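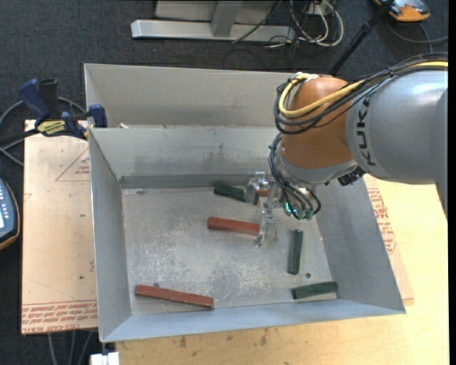
Do I have to re-teach the bin position every time I change grippers?
Only the height needs re-teaching if the new gripper uses the same adapter plate. A different plate means teaching all the corners again.

4.2 Comparing two grippers on the same bin

Use this procedure to run the Pledus parallel gripper and the Plilance gripper through the same set of block picks. Allow roughly 17 minutes for each gripper change.

1. Move the arm to the service position and press the emergency stop.
2. Disconnect the gripper cable at the wrist, then remove the adapter screws. Support the gripper with your free hand.
3. Fit the second gripper and tighten the screws in a cross pattern.
4. Reconnect the cable. Leave enough slack for a full turn of the wrist.
5. Release the emergency stop and load the matching tool file in Sosa. Check the tool name on the screen before you jog.
6. Jog down at low speed until the fingertips are just above the bin floor. Save this point as FLOOR.
7. Place the wooden blocks flat on the floor of the bin. Start with one block near a wall.
8. Run the test program and save the log under the name of the gripper.

CAUTION: Keep hands out of the bin whenever the drives are on.

Note: Blocks close to a sloped wall may need a turned approach. Set this under Approach, Angle.

Note: Logs from before the March update stop at 449 picks. A-yeong Kwon has a script that joins the split files.

If the fingers touch the floor during a pick, stop the program and repeat step 6.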